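Rule 7

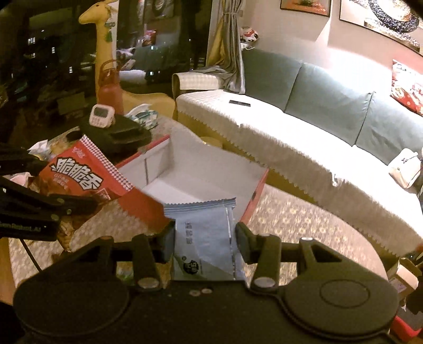 Murdo Geddes wrote the packing standard in March, and Rule 7 said no item shall be gripped by its face. Assunta Galli read it aloud while the blue packet hung between two black fingers, held by its edges, perfectly legal. "And the red one?" she asked. Murdo consulted Rule 3, on overlapping snacks. It referred him to Rule 64. The standard stopped at 30. He asked for a pen, and she passed him the crackers.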